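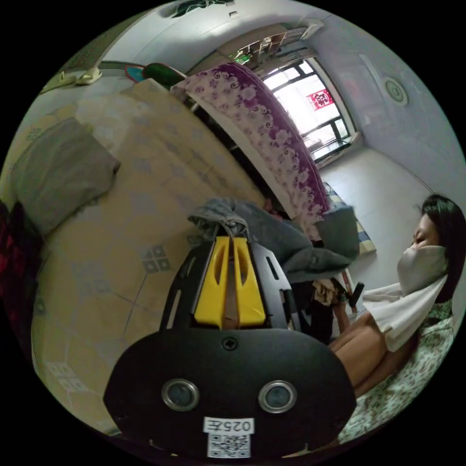
Visite chez Mathur : les pinces à main Drarik au travail

Je suis allé en avril chez Mathur, qui propose aux laboratoires un service de collecte de gestes à domicile. La firme prête les pinces Drarik par paires, forme les personnes et livre ensuite les enregistrements triés. Notre équipe à Drosdale hésite depuis longtemps entre ce service et l'achat du kit complet, alors j'ai demandé à voir.

Gudrun Söderlund m'a reçu à neuf heures et m'a d'abord expliqué les tarifs. Le kit de deux pinces coûte 1649 euros, sans la formation. Le service se paie à la séance, avec un minimum de 70 séances par commande. C'est beaucoup pour un petit groupe comme le nôtre, et je le lui ai dit.

Ensuite nous avons parlé du linge. Mathur a choisi les vêtements comme exercice principal, et je trouve ce choix juste : un tissu change de forme à chaque prise. Le jean est plus difficile que le T-shirt, selon Baldur Riis, qui s'occupe de la formation – les coutures sont épaisses et les doigts de la pince glissent dessus. Il conseille de prendre le tissu un peu à côté.
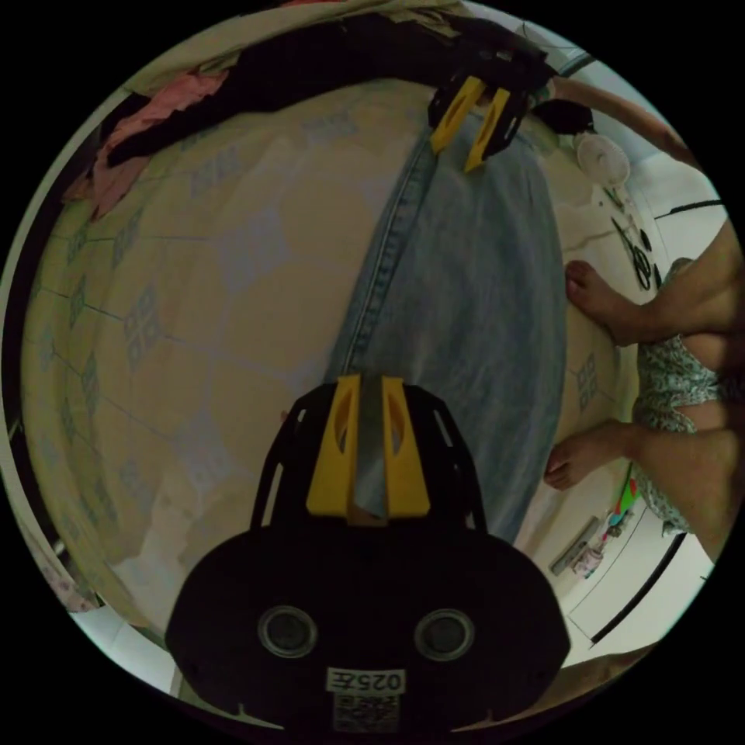
Le jean étendu sur le tapis, une pince de chaque côté de la longueur.

J'ai pu essayer moi-même pendant la pause. La poignée est agréable, mais après cinq minutes je sentais déjà mon poignet. Les gauchers devraient demander un essai avant de signer.

Il reste une question sans réponse claire : qui vérifie les séances ratées ? Mme Söderlund m'a promis un document écrit. Je le transmettrai à Severyn Horobets dès que je le reçois, avec le devis pour 200 séances.

Contact : Sólveig Hviid, groupe Hadero, Drosdale | Retour en haut de page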